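Grasp planner picks table leg foot, then wrist view loses pose

Posted March 7, 2018 by Telmo Barrios

Component: Dindex perception + grasp planner
Status: open, workaround in place
Assigned: Tadeusz Baran

Symptom: two-arm run on the upturned white table. Right arm gets a good grasp proposal on the leg foot. Left arm gets a proposal, starts moving, then planner drops it with "target pose stale" and holds. Arms just sit there till the watchdog trips. Happens on the white thing only. Same task on the gray crate, fine.

Tried first:
- restarted the planner node. no change
- restarted everything. no change
- rolled back to the November build. Same error but slower to show up, so not a clean regression
- swapped which arm goes first. Error moves to whichever arm goes second

That last one made me look at timestamps. Head camera and wrist cameras both feed the pose filter. Head cam pose is OK. Wrist pose jumps all over once the arm is moving, filter rejects it, and after 5 rejects in a row it marks the whole target stale. Including the head cam estimate, which was fine!! That seems wrong to me regardless of what else is going on.

Head view first, then one from the wrist:
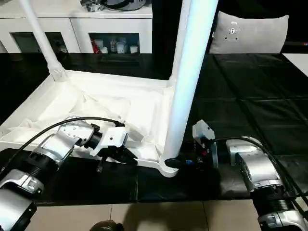
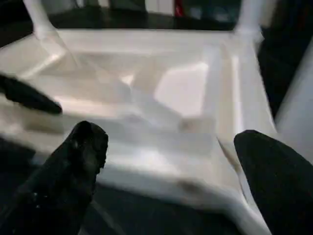

Edge detector gets nearly nothing to hold on to when it's white plastic with blur on top. Ribs all merge together. On the gray crate there's enough contrast that it gets away with it. Feature count in the log goes under 80 during fast moves and the matcher returns whatever, with a confidence that is way too high. So two problems realy:

1. matcher confidence doesn't drop when features drop
2. filter kills the good source along with the bad one

Workaround (on the Wasilewska cell now): wrist source gated on joint speed. If the wrist is moving above the slow limit, skip that update, use head cam only. Config:

pose_filter.wrist_gate: on
pose_filter.stale_policy: per_source

per_source was already in the code, off by default, not documented anywhere I could find. Turned it on, planner stopped dropping the left target. Did a batch after lunch, no stale errors. Second arm hesitates a bit before closing, you can see it waiting for a fresh wrist update once it slows down. Can live with that.

Also tried turning down exposure on the wrist cams. Less blur but then the shaded side of the tray goes to mush and the segmenter starts splitting the table in pieces. Put it back. Would need more light over the bench and I dont want to touch that before the Jemska cell has been moved.

Did NOT try: retraining the segmenter, anything with the depth side. Depth on shiny plastic has been bad since forever, see the old ticket.

Update, later same day. Tadeusz looked at the matcher. Confidence is normalized by the number of matched features, so with a tiny set it comes out high by construction. He has a patch that scales it by expected features for the model. Not merged yet, it changes the numbers for every object and the thresholds in the Tistotport configs will all need another look. Leaving the gate on untill then.

Still open:
- merge matcher patch, redo thresholds
- make per_source the default? need to check what breaks
- planner should say WHICH source went stale. Lost 2 hours on that message
- watchdog hold should let go of the arm that isn't the problem

If you have this on another cell please attach the filter log, not the planner log. Planner log has nothing useful in it.

Comments (3)

tbaran: patch is on the branch matcher-conf. Run it with the gate OFF first please, otherwise we won't know if it does anything.

mk_cell: same message here with a clear plastic bin. per_source fixed it. Thanks, was about to blame the network.

tbarrios: @mk_cell what speed limit are you using for the gate? Default felt too strict, left arm was skipping updates even when it was barely creeping.

Related items
- Depth dropouts on glossy parts
- Watchdog holds both arms on single-arm fault
- Segmenter splits white objects under low exposure
- Document pose_filter options
- Wrist camera clock drift after restart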